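Binding the Lidari filmography: an interview with the production editor at Janer

2025-11-12

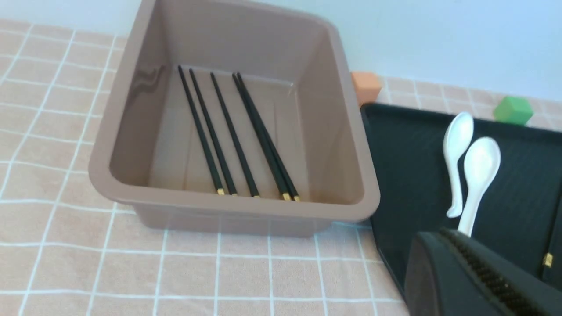

Why a second volume

Janer's guide to the Lidari horror serials goes to the printer in February. The first volume covered the silent period and ran to 274 pages. The second takes in the sound films and is more than twice the size, at 660 pages. The production editor, who has worked on both, puts the growth down to the source material.

"The silent films left us very little paper," she says. "For the sound period we had the studio's own call sheets, so each entry could carry a full cast list and reel lengths. We cover 59 titles. The longest entry is 31 columns and the shortest is half of one."

Stills and scanning

Most of the stills come from the Susport collection, which holds prints and a smaller number of glass negatives. The prints were scanned flat, without sharpening, and dust was removed by hand.

"We left the retouching marks in. Studios painted over wires and seams, and a reader who collects stills will want to see where. Where we had both a print and a negative, we used the negative and noted it in the caption."

Captions give the stock number where one survives. Frame enlargements are marked with a small F.

Paper and binding

The standard edition is section-sewn, with a flat spine and printed boards. The limited edition uses the same book block in a cloth case by Lã, with a slipcase and a numbered plate. The run is 1806 copies across both editions.

"The first volume was on a coated sheet and it was heavy for its size. We tested an uncoated one, but the blacks went grey, and these are very dark films. We settled on a matt coated sheet at a lower weight. It opens flatter as well."

Corrections to the first volume are printed at the back, before the index. Owners of the earlier book can ask Janer for the same pages as a loose leaflet.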